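Kalogeropoulos extends deposit terms to glass jars

Food distributor Kalogeropoulos will add glass jars to its container return program in April, the company said. The program currently covers metal beverage cans at 200 retail sites in the Estutia district.

Jars must be returned with lids on. Residue is accepted, but broken glass is not.

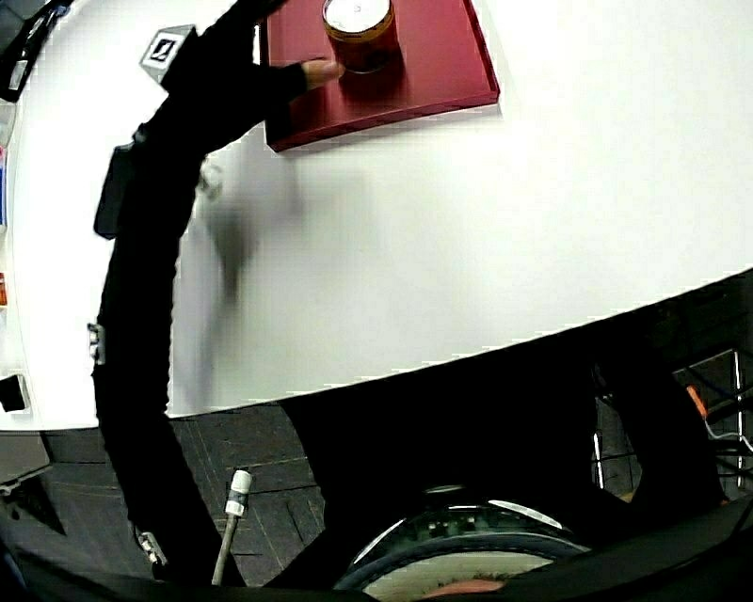
Returned units will be sorted by material at the Taton depot, which runs two intake lines. One line will be refitted for glass and the other will stay on metal. Rated capacity for the glass line is 910 containers per hour, according to operations manager Stamatia Politis.

"The limit is the lid removal step," Politis said. "Washing is faster than that."

Cans will continue to be accepted uncrushed only - the readers need an intact barcode.
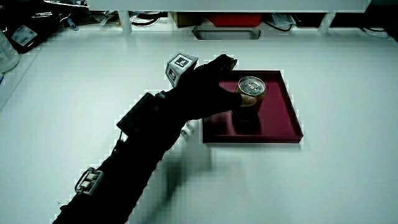
A beverage can held upright on a tray.

Refunds will be issued as store credit or paid to a bank account within two working days. Retailers with less than the minimum storage space may apply for an exemption through Fiston, the contractor handling collection.

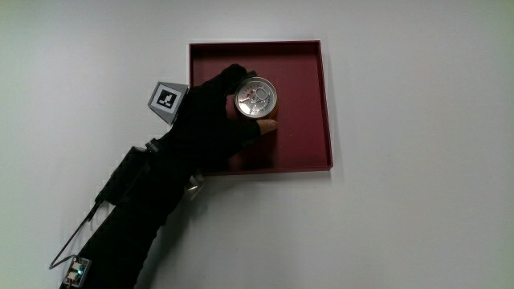
Pantelis Makris, who heads retail accounts at Fiston, said exempt stores would still have to post the address of the nearest return site. Pickup schedules for the remaining stores will be sent out before the change takes effect.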